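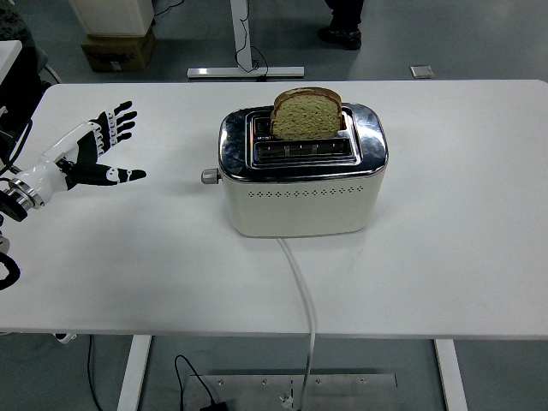 My brother-in-law says you can't put a robot on a catering budget, and my brother-in-law once bought a boat, so I don't take that too seriously. I run breakfasts. Pililau Breakfasts, two vans and a kitchen behind the tire shop, toast and eggs for offices that want to look generous before 9. When my morning guy left for dental school in July, I sat down with a calculator and a catalog from an outfit called Lement and did something I'd been threatening to do for a year.

The arm was the big line. You could buy it outright or lease it by the month, and the lease came with a man named Yavuz Erdem, who'd come out and teach it your kitchen. I liked Yavuz right away. He took one look at my spreadsheet and laughed so hard he had to put his coffee down.

"You have the arm," he said. "Where is the hand?"

I thought the hand came with the arm! Who sells an arm without a hand? Everybody, apparently. There was the Sang, with two fingers, cheap, good for picking up boxes. And there was the Plosus, with all its fingers and a thumb, and a price that made me go stand in the parking lot for a while.

"What do you want it to pick up?" Yavuz asked when I came back in.

"Toast."

"Hot toast?"

"Well, I'm not serving it cold."

So he typed in a new line. Gloves, heat rated, 8 pairs. Then a line for spare fingertips. Then one for a table that didn't wobble, and one for an electrician (my outlets are older than I am). I kept saying okay. You get into a kind of rhythm with it, like when you're buying a house and somebody mentions a fee for the fee.

The last line was mine. I'd put down 300 dollars for toasters, figuring we'd want good ones, heavy, the kind my mother had on her counter and wouldn't let us touch. Yavuz stared at that line longer than any of the others.

"How many slices in a morning?"

"Around 81," I said. It's a dumb number but it's what the offices eat.

He did some math on the back of my electric bill and turned it around so I could see. On one side was the arm, the Plosus hand, the gloves, the table, and him, for a year. On the other side he'd written "conveyor toaster" and a figure so small I thought he'd left off a zero.

"You're supposed to be selling me the arm," I said.

"I'm supposed to teach it your kitchen. Lement sells you the arm." He shrugged. "But also it could do the eggs. Eggs are harder. Nobody has a conveyor for eggs over easy."

I hadn't even thought about the eggs. I got up and made us both some toast, one slice each, and we stood there at the counter waiting on it and not talking. I was already working out what I could get for the second van.

"Butter?" I asked him.

"Please," he said, and pulled the spreadsheet back over to his side and started a new tab.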